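뮤지컬 '셀로라인(Selloline)' 투어 공연, 2층 좌석도 괜찮을까요? 부모님 모시고 갑니다

작성자: 은행나무길
2022년 3월 5일

안녕하세요, 늘 눈팅만 하다가 처음으로 글을 올려 봅니다. 말이 좀 길어질 것 같은데 너그럽게 읽어 주세요.

이번에 셀로라인 투어팀이 첸홀름(Cenholm) 극장에 온다는 소식을 듣고 부모님 결혼기념일 선물로 예매를 하려고 합니다. 두 분이 젊으셨을 때 라디오에서 나오던 노래들을 참 좋아하셨거든요. 아버지는 지금도 설거지하실 때 그 시절 노래를 흥얼거리시는데, 가사는 늘 절반쯤 틀리십니다. 셀로라인이 바로 그 시절 여성 보컬 그룹 이야기라고 해서, 이건 꼭 보여 드려야겠다 싶었어요.

그런데 2월에 예매가 열렸을 때 제가 며칠 망설이는 바람에 1층 가운데 자리는 거의 다 나가 버렸습니다. 지금 남은 건 1층 맨 뒤쪽 왼편이랑 2층 앞줄이에요. 극장 안내를 보니 객석이 2,607석이라고 되어 있던데, 그렇게 큰 극장이면 2층에서는 배우들이 아주 조그맣게 보이는 게 아닌가 걱정이 됩니다.

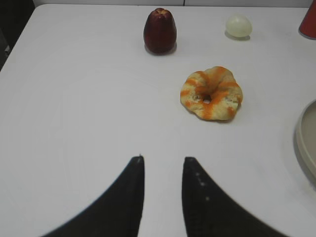
그리고 어머니가 무릎이 안 좋으셔서 계단을 많이 오르내리기 힘드세요. 2층까지 엘리베이터가 있는지, 내려서도 계단을 또 걸어야 하는지 궁금합니다. 전화를 몇 번 해 봤는데 계속 통화 중이더라고요.

한 가지만 더 여쭐게요. 공연이 영어로 진행되고 자막이 나온다고 들었는데, 자막 화면이 어디에 있는지 아시는 분 계실까요? 아버지가 돋보기를 쓰셔서 글씨가 너무 작으면 힘들어하실 것 같아요. 노래야 다 아는 노래라 괜찮지만, 그래도 이야기를 놓치시면 아깝잖아요. 다녀오신 분들 말씀 부탁드립니다. 미리 감사드려요!

Nives Tedesco

안녕하세요! 글을 읽는데 저희 부모님 생각이 나서 그냥 지나칠 수가 없네요. 저는 한국에 살게 된 뒤로 첸홀름을 정말 자주 다닌 사람입니다. 셀로라인도 이번 투어 첫 주에 보고 왔고요. (너무 좋아서 한 번 더 예매했습니다!)

결론부터 말씀드리면 저는 2층 앞줄을 추천해요. 1층 뒤쪽은 2층 객석이 머리 위로 덮고 있어서 소리가 조금 답답하게 들리고, 무대 윗부분이 가려집니다. 셀로라인은 무대 세트가 위아래로 나뉘어 있고 밴드가 위쪽 다리에서 연주하는 장면이 꽤 많아서, 그게 안 보이면 참 아쉬워요. 2층 앞줄에서는 전체가 한눈에 들어오고 군무 대형도 훨씬 예쁘게 보입니다. 표정까지 자세히 보고 싶으시면 작은 오페라글라스를 하나 챙겨 가세요. 물품보관소에서 빌려주기도 하는데 금방 동이 나니까 일찍 가셔야 합니다.

다만 2층 맨 첫 줄은 앞에 안전 난간이 있어요. 키가 크지 않은 분이 등을 기대고 앉으면 난간이 무대 앞쪽을 살짝 가립니다. 제가 키가 작은 편이라 이게 늘 신경 쓰이더라고요. 둘째 줄이나 셋째 줄이 있으면 그쪽을 잡으세요.

엘리베이터는 있습니다. 정문으로 들어가서 매표소를 지나 오른쪽 복도 끝까지 가시면 나와요. 2층에서 내리면 객석 문까지는 평평한데, 문을 열고 들어가서 앞줄로 가려면 계단을 일곱 칸 내려가셔야 합니다. 손잡이가 있기는 하지만 조명이 어두운 편이니 공연 시작 직전 말고 여유 있게 들어가시길 권해요. 안내원에게 말씀하시면 자리까지 같이 가 주십니다. 저번에 저희 어머니가 놀러 오셨을 때도 얼마나 친절하게 해 주시던지, 어머니가 공연보다 그 직원분 얘기를 더 오래 하셨답니다.

자막은 무대 양옆에 세로 화면이 하나씩 있어요. 글씨가 작지는 않은데, 1층 왼쪽 끝에서는 가까운 화면이 비스듬하게 보여서 읽기가 불편하실 거예요. 이것도 2층이 나은 이유입니다. 아버님께는 돋보기보다 먼 거리용 안경이 있으면 그걸 챙기시라고 말씀드려 보세요.

아, 그리고 2막 끝나고 바로 일어나지 마세요! 커튼콜에서 히트곡을 이어서 불러 주는데 그때가 정말 신납니다. 옆자리 어르신이 벌떡 일어나서 박수를 치셨는데 저까지 눈물이 핑 돌더라고요. 부모님과 좋은 시간 보내세요.

오르간의밤

2층 가 봤는데 괜찮아요. 저는 셀로라인은 아니고 작년에 다른 공연으로 갔습니다. 배우 얼굴은 잘 안 보이지만 노래 들으러 가는 거면 상관없을 듯해요. 주차가 좀 힘들었던 기억이 나네요. 끝나고 나오는 데 한참 걸렸습니다.

Firouzeh Rashti

위에 Nives 님이 워낙 잘 써 주셔서 저는 빠진 것만 조금 보탤게요.

어머님 무릎이 많이 불편하시면 1층 통로석 취소표를 기다려 보는 방법도 있습니다. 저는 Ciltow 예매 앱에서 취소표 알림을 걸어 두고 공연 며칠 전에 통로 쪽 두 자리를 구했어요. 물론 꼭 나온다는 보장은 없으니까, 일단 2층을 잡아 두시고 취소 수수료가 붙기 전까지만 지켜보시면 마음이 편하실 거예요. 수수료 규정은 예매 내역 아래쪽에 작은 글씨로 있으니 한번 확인해 보시고요.

공연 시간은 쉬는 시간까지 포함해서 두 시간이 넘습니다. 제가 잰 건 아니고 로비 안내판에 187분이라고 적혀 있었어요. 생각보다 길지요? 그래서 무릎이 불편하신 분은 중간에 다리를 펼 수 있는 통로 쪽이 2층에서도 훨씬 편하실 겁니다. 쉬는 시간에 화장실 줄이 정말 길어요. 2층 화장실은 왼편보다 오른편이 덜 붐비는 것 같았습니다.

저녁 식사도 하실 거면 극장 건너편 골목에 카멘친트(Camenzind)라는 작은 식당이 있어요. 수프가 따뜻하고 간이 세지 않아서 저희 시어머니도 좋아하셨습니다. 공연 있는 날은 예약을 안 하면 자리가 없으니 미리 전화하세요. 의자에 등받이가 있는 안쪽 자리로 달라고 하시면 더 좋고요.

그리고 아버님이 노래를 따라 부르시더라도 너무 말리지 마세요. 제가 간 날은 커튼콜 때 객석 여기저기서 다 같이 불렀어요. 가사 좀 틀리셔도 괜찮습니다 :)

은행나무길

세 분 모두 정말 감사합니다. 방금 2층 셋째 줄 통로 쪽으로 예매했어요! 취소표 알림도 걸어 두었습니다. 아버지 안경은 어머니께 살짝 귀띔해 놓을게요. 다녀와서 후기 남기겠습니다.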